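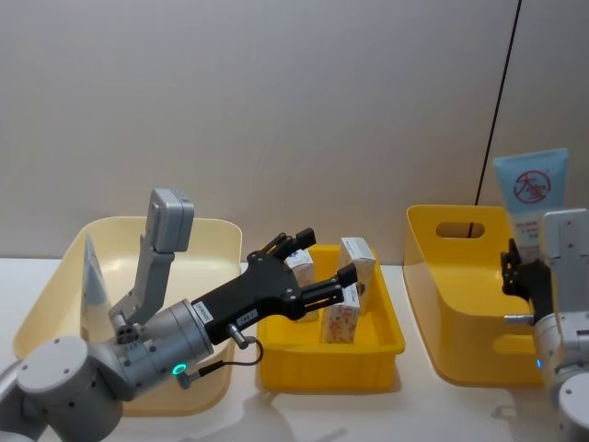 Home | Encoders | Players | Accessories | Support | Contact

Wanatar Live Encoder

If you've ever sat through the school concert stream that stops dead just as your own child steps up to sing, you'll understand why we built the Wanatar. It's a small, quiet box that takes the picture and sound from your camera or mixing desk and sends them out over an ordinary internet connection, and it keeps on sending when that connection has a wobble (as they all do, sooner or later!).

The Wanatar makes 3 versions of your stream at once, so a viewer at home on fibre gets the sharp one and your aunt on a patchy mobile signal still gets something she can watch. Players switch between them on their own. You can set the length of each segment yourself, and we'd suggest leaving it alone until you've run an event or two.

Up to 200 viewers can watch straight from the box. For a bigger crowd, point it at our Cikivier relay service, or at whatever server you already use.

What's in the carton
Wanatar encoder
Power supply and Australian lead
Network cable
Rack ears and screws
Printed quick start guide

Setting up
Plug in the camera, plug in the network, and open a browser on the same network. The setup page lives on port 1933, and the colour bars come up first so you can check your levels before going live. Most people are organised and streaming within 20 minutes.

Owners of the older Alipour model can bring their saved settings across on a USB stick. The Dostmont wall bracket fits both, though it's sold separately.

Print this page | E-mail this page to a friend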